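双臂插花:Garine 项目图集

我们想知道一件挺简单的事:如果让一套双臂策略自己决定“先拿哪一枝、插到哪里”,它能不能把一束仿真花插得像样?Garine 就是从这个念头开始的。插花作为操作任务实在太有意思了——花枝细长,叶子互相勾连,瓶口又窄,前一枝插下去,后一枝面对的就是完全不同的几何条件。抓积木练出来的本事,到了这里要重新学一遍!

训练数据是500段双臂遥操作示范,由 Edem Sarpong 和 Nabila Latuheru 完成。每段示范都同步记录腕部视角和固定视角,策略每次预测一小段动作,执行一半后重新规划。我们在方法里加了一个“枝干朝向”辅助头,让网络在抓取之前先估计茎的走向和可夹的位置。评测时共做了200次单枝插入,花枝的初始摆放全部打乱,两只手臂都可能先动。

下面几张选自评测阶段的工作区,腕部相机和固定相机的都有。
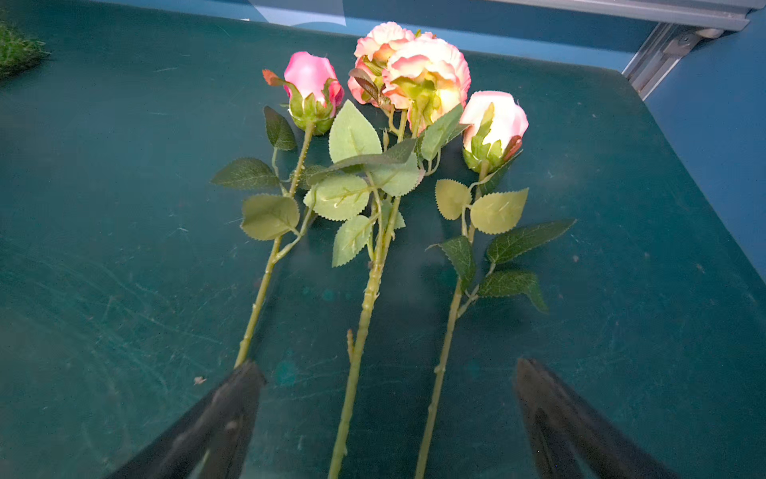

三枝仿真玫瑰并排放在台面上,枝上都带着叶子。朝向辅助头面对的正是这类画面:叶子和细侧枝很多,真正适合下夹的茎只有窄窄一条。
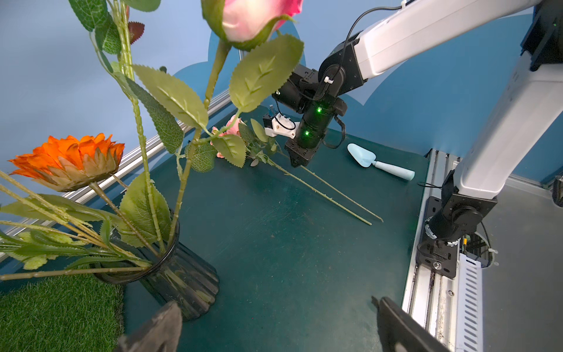 从左手腕部看过去,瓶里的花叶挡住了一部分台面,后面还有躺着的玫瑰。我们特别喜欢这个视角,遮挡多,信息也多。 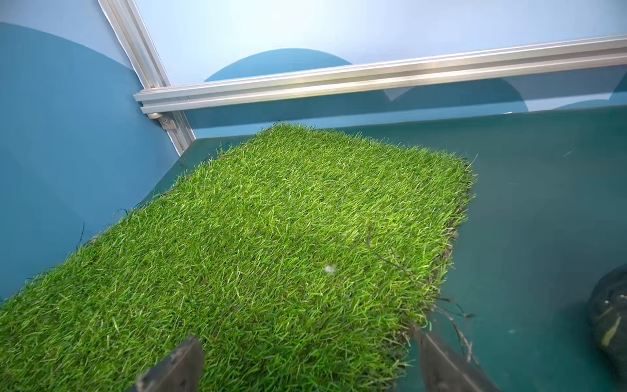 草皮的边缘并不规整,右侧还拖着一些深色细丝。这种蓬松纹理对分割模型是很好的考验。

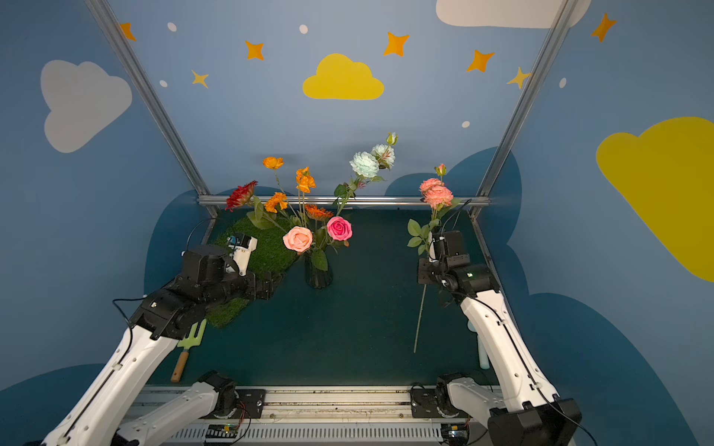
固定视角下的双臂:左侧夹爪悬在草皮上方,右侧夹爪旁是一枝粉色玫瑰。

Sawsan Semaan 看完图集后留言说,她最关心的是换花材以后朝向估计还能不能用,毕竟仿真花的茎里多半有铁丝,弯了就保持弯的样子,真花的茎却会回弹,夹紧了还会压坏。她也建议把“叶片勾住瓶口”单独列成一类失败,不要和“没对准瓶口”混在一起统计,这两种情况的补救动作完全不同。

这条建议我们照做了,重新看录像的过程比想象中精彩!勾叶的时候,策略有时会把花枝往上提一点、转个小角度再往下送。示范里确实有类似动作,不过都很短,我们原先没指望它能学到。Elias Najjar 正在给这些片段补标注,打算单独训练一个判断“是否勾住”的小模块,看看能不能让提起和旋转的时机更稳。

另一个让人高兴的结果来自消融实验。去掉枝干朝向头之后,策略仍然会伸手去抓,但常常夹在叶子上,提起来时整枝歪向一边,后面的插入也就跟着难了。加上它以后,抓取位置明显往茎上集中,动作看着也利落多了。

还没解决好的部分是收尾。瓶里花少的时候,枝条容易倒向一侧;花多的时候,新来的一枝又会把旧的顶起来。人插花时会退后看一眼再调整,我们的策略目前只管眼前这一枝,插完就去找下一枝。Lama Haddad 提议在每次插入后加一步整体观察,由固定相机的画面决定要不要回头扶正,10月开始试。

评测录像和失败分类表会放在 Garine 的项目页上,勾叶片段的标注整理好后也会一并更新。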